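Section 4: Getting the tub and its taps ready

I'm Yu-na Ki, and I look after the bathroom corner of the Natau hall in Prokusville. I wrote this for whoever sets up next, so please scribble on it!

Before you start, have a wander along the long white wall and find the bins. You'll be making rubbish (tap makers do love wrapping things), and it's much nicer to drop it straight in than to go hunting with your hands full. 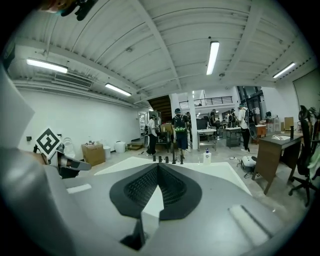 Step 1. Clear the floor
Pick up anything you could trip over and flatten any empty boxes. Leave the stairs clear too.

Step 2. Put the mat down
The grey rubber one with the little dots goes right beside the tub. Press the corners flat with your foot — they curl if the mat's been rolled up.

Step 3. Wipe the inside
Start at the rim and work down to the drain with a soft cloth. No scouring powder, please! I let the cleaner sit for 15 seconds and then wipe.
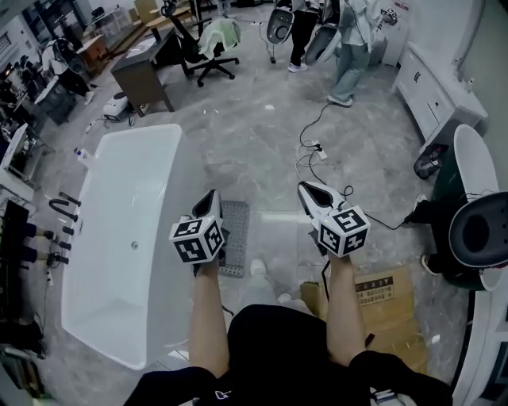

I go over the drain last, with a dry bit of the same cloth, and that gets rid of most of the smears.

Step 4. Polish the black taps
Do the tall curved spout first, then the handles. Fingerprints show up terribly on black, so hold them through the cloth.

Caution: never lean on the spout to reach across. Paavo Lahtinen did, and we waited until January for the new one.

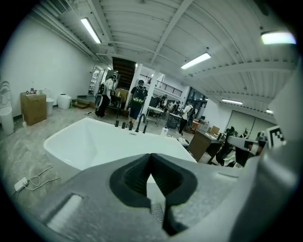
Can I use a bathroom spray on the black taps?
Stick to warm water with a drop of washing-up liquid, 300 ml is plenty, and dry them straight away.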